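Search this site Search

Shelf Restocking Project: Frequently Asked Questions

Narnora Student Robotics Club

Who can join the project?

Any enrolled student, from any department. No robotics course is required. You need to be able to run a program from a terminal and read an error message without closing the window. New members are taken in November and again at the start of the spring term. The shelf project is separate from the Pomen competition team, although many members do both.

What is the project trying to do?

Two arms on one rail have to move packaged groceries between the floor and a small shelf, under control of a policy trained on recorded demonstrations. Members record the demonstrations by hand, clean them, train on them, and then measure the result. At last count the set held 722 accepted episodes. Rejected ones are kept in a separate folder and are not included in that number.

How long is a recording shift?

Two hours, with a break in the middle. Most operators finish some 20 usable episodes in that time once they have had practice. First shifts produce fewer, and this is expected. Please do not rush the last part of a shift to raise your number. Those episodes usually get rejected in review.
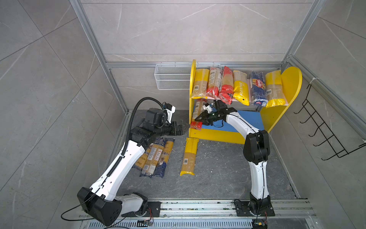

Why groceries and not blocks?

Blocks were used in the first year and the policy learned them too easily. Grocery packages vary in stiffness, and the film on some of them reflects light into the wrist cameras. Dried pasta is cheap, keeps for a long time, and comes in similar shapes with very different printing, so a red pack and the dark blue Barilla pack on the same shelf test whether the policy depends on color. A pack lying on the floor also needs a different approach from one standing upright, and both cases must be in the data. Substituting another product is allowed if it is entered in the item sheet first.

Do I need to supply anything?

No. Packages come out of the club budget. If one splits, put it in the bin under the bench, write its item code on the whiteboard, and sweep the floor before the next episode.

Do both arms have to move in every episode?

No. The task card says which arm is used. On two-arm cards, keep the wrists apart and do not reach across the shelf with both grippers at once. If the arms touch, stop, mark the episode as a fault, and check the cables before resuming.

What counts as a successful episode?

The package named on the card ends up where the card says, and the gripper is open and clear of it at the end. A pack that leans is accepted. A pack that falls over after release is a failure, even if it stays on the shelf. Stop the recording only after the arms are back at their rest pose.

How are episodes reviewed?

A second member watches each one at double speed in the Essien viewer and sets a flag: accept, reject, or trim. You may not review your own. Disputed flags go to the project lead.

Can I use the data for a class project or thesis?

Yes, with a written request. You will get a fixed copy of 200 episodes, so that results from different students can be compared. The full set stays on the lab server. Name the club in your report and send us the PDF.

The control software says "bus timeout" at startup. What do I do?

Power the arms off, wait ten seconds, and reseat the Kolteck adapter. Start the left arm first, then the right. If the message comes back, leave the power off and write an entry in the fault log. Do not swap the adapter cables between arms. The calibration files are tied to them.

Do I get course credit?

Only through the independent study form, which your department has to sign before the add deadline. Club hours alone do not carry credit.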